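12th January
By the Pelbridge bench
14 comments | 6 shares

Halás 2, reviewed after a long winter of cupboards

I have spent more of my life lining up timestamps than I care to admit to my family, so when a piece of software promises to do it for me I am easy prey. Halás 2 takes fisheye video from hand-held grippers, works out where each gripper was, and gives you trajectories a policy can train on. We ran it on 810 demonstrations of household tidying, mostly around shelves and cabinets. It kept 730. The rest it threw out with a one-line message reading "pose uncertain," which I have felt myself on many mornings.

Setup took an afternoon. The installer wants its own version of everything and sulks if it finds yours. Once past that, the calibration wizard is the best I've used: wave the printed marker, wait, get a number, believe it or don't. Ours was fine the second time.

Tracking is the reason to buy. The older Hinbridge tool lost its place whenever the lens faced a plain white panel, and furniture makers are very fond of plain white panels. Halás holds on, drifts a little, and pulls itself back when it finds some texture. Two-handed recordings are handled properly too, with both grippers in one coordinate frame, provided each sees enough of the room.

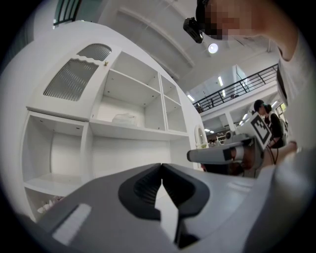

The timeline viewer is another matter. Scrubbing backward freezes it for a breath or two, and the undo key undoes things you did last week. Finger width is plotted in a yellow so pale I took it for a missing feature and filed a bug. They closed it, politely.

Export is quick and the files load without a fight. Planning hooks are listed on the menu and do nothing at all; the Hillisstead forum says May.

A single seat costs 800 a year, and the batch version is 2000, for which you get a progress bar. I paid for the single seat and look at the terminal instead.

Four stars. I'd have given the viewer two and the tracker five, and the calibration wizard can have my parking space.

Contact | Copyright Pelbridge Bench Notes | Back to top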